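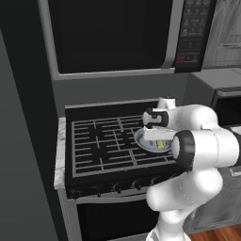 Whether the thing was worth the license fee was all the second reader wanted to know, and Donati wrote as much across the top of our first draft: eleven pages, and I still can't tell if I should buy it.

Fair. This version tries to answer.

Stindolent is a simulated kitchen package from Plosley, sold by the seat to schools like Kestthorpe that would like their students to break dishes for free. You get a room, appliances, a white arm with a parallel gripper, and a manual written by someone in a hurry. Our job was to review it over one term.

Setup

Installation took until 8 p.m. and then worked the first time we gave up on it. The download lists 3,000 objects. Many of them are bowls.

Carrying task

We ran 700 attempts at carrying a bowl with something in it over the range and on to the counter. By our scoring, 427 passed. The gripper clamps across the rim, so the bowl tends to tilt, and the small item inside gets a vote on how the run ends. Lowering the arm speed helped. So did reading the page on grip force, which we did in November.

What we would tell a buyer

The kitchen looks good and the contact physics are decent at low speed. Support answered one of our emails, warmly, with a link to the manual. For a class, yes, buy the small license. For anyone planning to move soup, wait for the next release.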